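Subject: Re: [lallness-hospitality] Cold drinks table: ice portions and trays
From: Sum-yee Tsai
To: Lallness Hospitality List

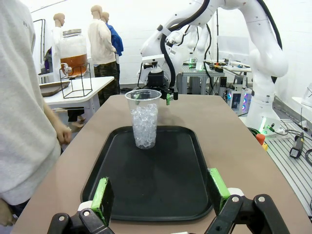 Cup of crushed ice on a black tray; drinks dispenser on the side table.

Dear colleagues,

Thank you to those who replied to the message on the cold drinks table. I am answering on behalf of the hospitality office, and I have kept Mr. Urrego's original questions below so that members who joined the list in January can follow the discussion.

On 'Cold drinks table: ice portions and trays', Heriberto Urrego wrote:
> The Dulten building has asked for written guidance before the
> visitor season begins. Three points are unclear to us.
>
> First, is the cup to be filled with ice before the guest arrives,
> or only on request? Our staff have been doing both.
>
> Second, may the cup be set directly on the table? The tan tops
> have been marked by water in two of our rooms.
>
> Third, the dispenser takes up a good deal of space. We would
> like to keep it off the serving table if other sites agree.
>
> We have 678 clear cups left from the last order and would prefer
> to use these before changing to another size.
>
> H. Urrego
> Dulten site services

On the first point, ice is to be portioned on request. A cup prepared early loses its ice to melting and leaves very little room for the drink. When a guest asks for a full cup of ice, as in the picture, please offer a second cup for the drink itself. For ordinary service the ice should come to the halfway point. Crushed ice remains the standard for all sites; cubes may be used only when the crusher is out of service.

On the second point, cups of ice are to be placed on a tray at all times. The black rectangular trays with the raised lip are suitable and should be used first. The brown trays may be kept on the side table for returned cups. Please wipe each tray between groups and dry the table under it at the end of the session. Mr. Tseng has confirmed that marked table tops can be reported to him on the usual maintenance form.

On the third point, we agree with Dulten. The dispenser should stand on a separate side table, in its wire stand, with the lid on. Staff should check that the stand is level before filling - an uneven stand was the cause of the spill at Chou last year. Iced tea and apple juice are both approved for the dispenser, and the contents must be written on a card for guests.

The remaining 678 cups may be used as they are. The central store holds a further 1,794 of the same type, and no change of size is planned. Sites may draw up to 4 sleeves at a time. Requests should go to Fung-ping Ng by 5 p.m. for collection the next morning.

One question is still open. Chih-ming Choi has asked whether the Cekier rooms may share a single ice chest between two floors. I would be grateful for comments from any site that has tried this, in particular on how the ice kept during the afternoon. Please reply to the list.

Sincerely,

Sum-yee Tsai
Hospitality Office, Lallness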